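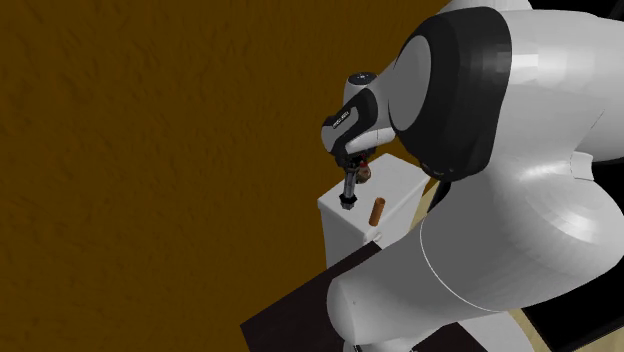
So the planner finally quit taking the scenic route! For weeks my simulated arm would swing its elbow way out over nothing, wander back, and then come down on the cabinet from some goofy angle. I blamed the planner (of course I did) and cranked it up to 2000 samples, which mostly gave me time to make coffee.

Kevser Aksoy took one look at my config and asked why the collision padding on the cabinet was 20 centimeters. Um. Because I typed it in last September and never looked at it again? I knocked it way down, dropped the samples back to 200, and now Kulik, my little planning wrapper, spits out a path before I can reach for the mug.

Grasping is still flaky. The fingers close a hair early on maybe one try in five, and I think my controller calls the move done while the wrist is still settling. I'm going to add a velocity check tonight and rerun all 125 start poses. If you've fought with this one, tell me what threshold you use, I'm just guessing over here.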